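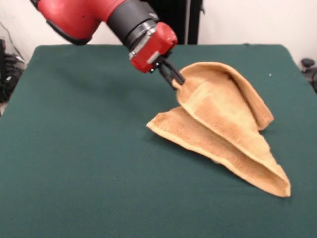 Pratley Towel Cell – what we saw at the Feken open day

If you run a small linen room, a gym, a salon or a rental place and you've been wondering whether a robot arm could take over the towel pile, this page is for you. I write the equipment pages here at Prirnico, and before we add anything to the catalog I like to go and stand next to it for a while. So in June 2021 I went over to the Feken open day, where the Pratley Towel Cell was running on and off all afternoon, and I came home with pages of notes and very sore feet.

What it is

The Towel Cell is a package: one arm, one two-finger gripper, cameras, a control box and the software that ties it all together. Pratley does the software and the setup. The table is up to you, and so is the cloth that goes on it. The demo had a dark green one over the work surface with tan towels on top, and the contrast was great – I could follow an edge of terry from well back in the crowd!

The job it's sold for is flattening and folding a towel that arrives in any old heap. If you've never watched a machine try this, it's more fun than it sounds. A box has corners where you expect them. A towel has corners wherever it feels like having them, and half the time they're tucked underneath.

How the demo went

Each round started with a towel dropped on the cloth. The arm came over, picked a spot, pinched it and lifted, and then there was a little pause while the software worked out what it had hold of. I loved that pause. Everyone around the table leaned in during it, me included.

A good first pinch near the hem and the rest went quickly: lift, drag, lay down, go back for the fold. A bad one, somewhere in the middle of the towel, and it had to put everything down and start again. I watched it regrasp the same towel twice before it was happy (I may have said "come on" out loud). When I asked about cycle time I was told around 60 seconds for a hand towel on a decent run, longer for anything bigger. A person who folds towels all day will beat that easily, and the Feken folks didn't pretend otherwise. Their pitch is the overnight batch, when the folding table would be sitting idle anyway.

They also let visitors drop the towel themselves. People got pretty mean with it – twisting it up, balling it, one guy practically tied it in a knot. The knot was a no. The balls it mostly coped with, given a few tries.
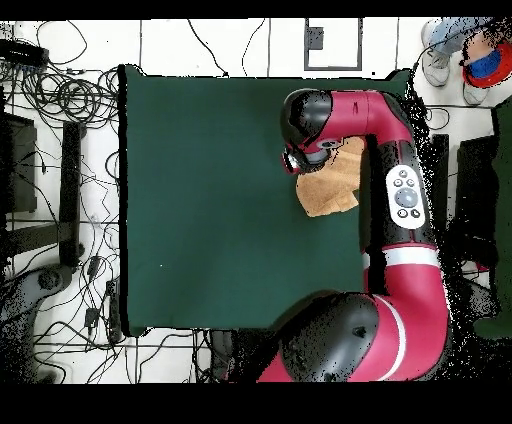
Guiding the arm by hand

My favorite part, because I got to do it. With the cell in teaching mode you take hold of the arm and push it where you want it to go, and it remembers. I expected it to be heavy and it wasn't, it was a bit like steering a shopping cart with good wheels. I taught it a drop-off point in a couple of minutes with no typing at all, and if I can do that then your weekend staff can too.

What I wasn't so sure about

Cables. Plan where they're going to run before you unpack anything, and measure to your nearest outlet with some slack. You'll also want clear floor on every side of the table so people can get around without stepping into the arm's reach.

Thick bath sheets were hit and miss. The gripper held them fine, but the folds came out puffy and one edge kept creeping back open. Fitted sheets are not supported and I didn't hear any promises about them.

It's also one towel at a time. Something or somebody has to get the next one onto the table. Ó Riain makes a small infeed tray that is meant to work with the cell, but it wasn't set up at the open day and I won't recommend it until I've seen it run.

What you get

Arm with mounting base
Two-finger parallel gripper, plus 2 spare finger sets
Camera kit and mounting hardware
Control box and cables
Pratley folding software, with 2 years of updates
One half-day setup session at your site

Price and ordering

The software, camera kit and setup session together are $3,893. The arm is quoted separately, and if you already own one, send us the model and we'll check it against the compatibility list before you spend anything. Orders placed now ship in September.

If you'd like to see it for yourself first, Feken does visits by appointment, and we're happy to arrange one. Bring your own towels – they really don't mind, and you'll learn more from ten minutes with your own stuff than from anything I can write here. Wear comfortable shoes.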